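Pre-Run Safety Checklist: Dual-Arm Hand Comparison, Bathroom Setup
Nurau controller, June, revision 2

Complete before arm power is enabled. Mark each line OK, FIX or N/A. Comments go under the item.

1. Towel bar brackets tight on the wall. OK
2. Towel folded over the bar, lower edge hanging free. OK
Comment: Start the reach with both hands clear of the cloth.
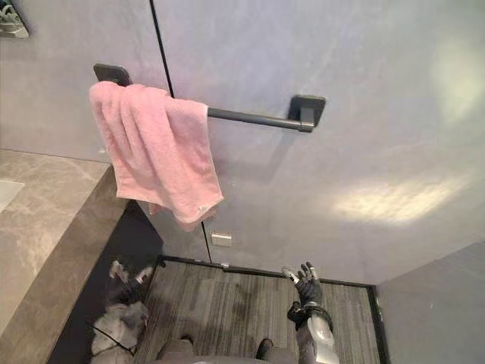 Item 2. Towel on bar, right hand open below it.

3. Glove covering checked for tears and loose seams. OK
4. Wrist bolts and cable straps checked on both arms. FIX
Comment: Strap on the left wrist retightened. Check again after 15 cycles.
5. Hand speed limit set to the same value for the Udirex and Ikthorpe profiles. OK 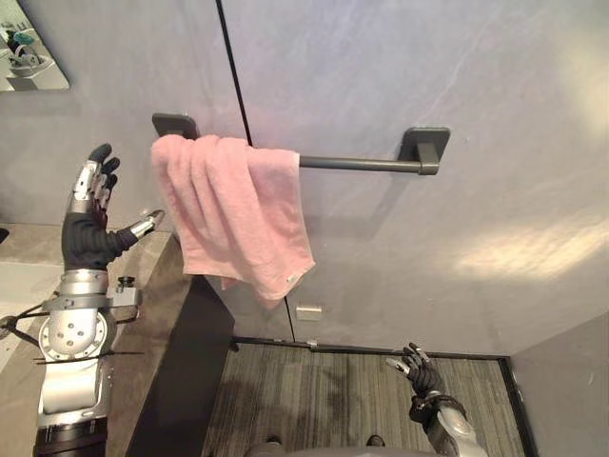

Reviewer remark: the same speed limit doesn't make it a fair comparison. The Ikthorpe profile closes harder at the end of travel, so grip force should be capped too. Please add a line for it.

5a. Grip force cap set. OK
Comment: Added as requested. Both profiles now use the cap from the towel test.
6. Cup and toothpaste placed within reach of the left hand. OK
7. Cables on the floor kept away from the robot's feet. FIX 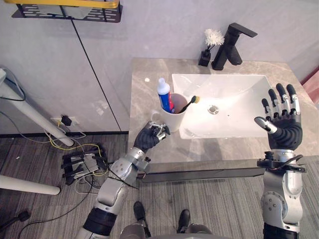 Briggs asked whether item 7 could be split, with arm cables on one line and floor cables on another, as they fail in different ways and get fixed by different people.

Comment: Will split in the next revision.
8. Emergency stop tested from both sides of the room. OK
9. Walkway rule: arms hold position while anyone crosses the floor.

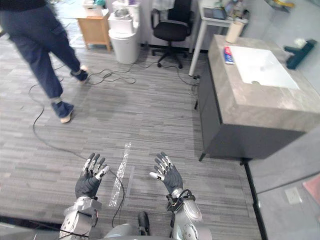 Hold must be set at the controller. Pausing the script alone leaves the fingers live. Marked FIX until the hold shows up in the log on 6 runs in a row.

10. Loose plastic and packing picked up before walking trials. FIX
11. Log saved under the profile name. OK
Comment: Last Udirex log stopped at line 1,099. Check disk space.

Open items: 4, 7, 9, 10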